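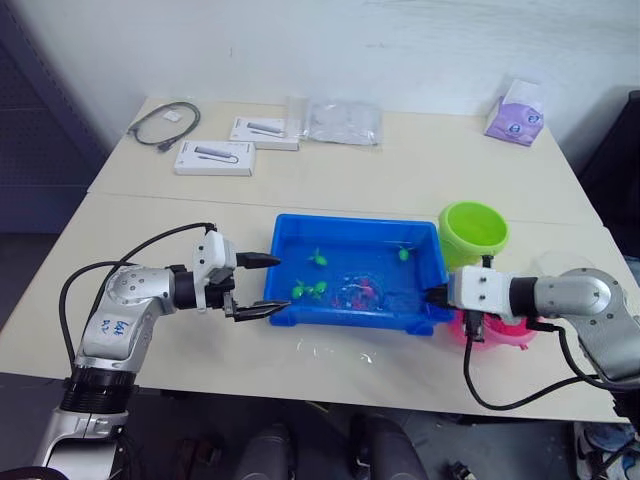
Attachment 1. Bench 4, both arms in position at the water tray, December 2021.

Ticket 1089
Project: Plalent two-arm bench
Location: Jesar Shared Workshop, rear room
Reported by: Anoma Sivakumar
Assigned to: Kinga Mészáros
Category: Arm control, communications
Priority: Normal
Status: Open, pending long run

Summary
The right arm stops responding during the water tray routine. The left arm continues to its next waypoint and then waits for a handshake that does not arrive. The control program remains open and must be closed by hand. No damage to either arm has been reported.

Equipment concerned
Left arm, marked R2 in blue marker on the upper segment. Right arm, same build. Both arms carry the white gripper housing with black fingers. The controller is the workshop desktop running the Apaza motion script, current branch. The work surface is two tables placed end to end, with the tray on the front table. Items used in the routine are the blue tray with water, four green toy figures, the clear round container, the green bucket and the pink bowl.

Description of fault as reported
The routine requires both arms to reach the tray, the left from its near side and the right from its right end, and to lift the figures one at a time into the bucket. The fault occurs when the right arm turns its wrist to clear the rim of the tray. The log reports a lost connection to the right gripper, followed by a timeout of 1000 ms, after which the right arm holds position. The fault has been observed on both the first and the third figure. It has not been observed when the right arm is run alone with the wrist kept level.

The reporter requests that the fault be resolved before the members' open evening, at which the bench is scheduled for demonstration.

Entry 1, A. Sivakumar
Restarted the controller and repeated the routine. Same result. Reduced the speed of both arms to 60 percent of the normal setting. The right arm completed one transfer and stopped on the second. Log file saved to the project folder under the ticket number.

Entry 2, K. Mészáros
Ticket accepted. Please confirm the following before further runs:
Whether the gripper cables are the ones supplied with the kit or replacements.
Whether the two arms share one USB hub.
Whether the firmware on both grippers is the same version.
Members are reminded that power to both arms is to be switched off before the tray is filled, moved or emptied.

Entry 3, A. Sivakumar
The right gripper cable is a replacement, fitted in November when the original connector became loose. The left cable is original. Both arms share one hub. Firmware versions match. Power was off when the tray was filled.

Entry 4, K. Mészáros
Inspected the bench with the power off. Findings are as follows.

The left arm cable is routed from the elbow over the top of the arm to the wrist and is held along its length. It has sufficient slack at the wrist and does not pull when the joint is turned by hand through its full range.

The right arm cable hangs from the gripper in a loose loop and lies on the table. When the wrist is turned by hand toward the tray, the loop drags on the tabletop and the load is carried by the connector at the gripper housing. The connector moves visibly in its socket. This is consistent with the point in the routine at which the connection is lost.

There were also drops of water on the tabletop in front of the tray. The connector was opened and found dry, and there was no corrosion on the pins. Water is not considered the cause. It remains a risk while any cable is permitted to rest on the table.

Entry 5, K. Mészáros
Action taken. The replacement cable was removed from the right arm and a Trivavell cable of greater length was fitted. The new cable was routed to match the left arm and secured at the elbow and above the wrist. A strain relief clip was added at the gripper housing. The two arms were placed on separate hubs in order to rule out a shared supply problem.

Bench test without water: routine completed, no timeout in the log.

Entry 6, A. Sivakumar
Repeated with water in the tray and the figures floating. The right arm completed its transfers without loss of connection. One figure drifted under the left gripper and was not picked up. The script does not search again after a missed pick and proceeds to the next position. Please advise whether this should be treated as part of the present ticket.

Entry 7, K. Mészáros
The missed pick is a separate matter and should be entered as a new ticket under Apaza, category Script. Please attach the log and state the water level used. A lower water level may reduce drift, but the gripper height would then have to be set again for both arms.

With regard to the present ticket, a long run is required before closure. The routine is to be repeated at normal speed for one hour with a member in attendance. The following conditions apply:
No cable is to rest on the front table.
The tabletop is to be wiped dry before power is applied.
The spare cable and the hub packaging are to be returned to the parts shelf when the run is complete.
Speed is to be restored from 60 percent to the normal setting in the configuration file, and the change noted here.

Entry 8, A. Sivakumar
Speed setting restored. New ticket entered for the missed pick. The long run will be carried out when the rear room is next available, and the log will be attached to this entry.

Parts used
One Trivavell gripper cable, long
One strain relief clip
One USB hub, from workshop stock

Charge to: Plalent project account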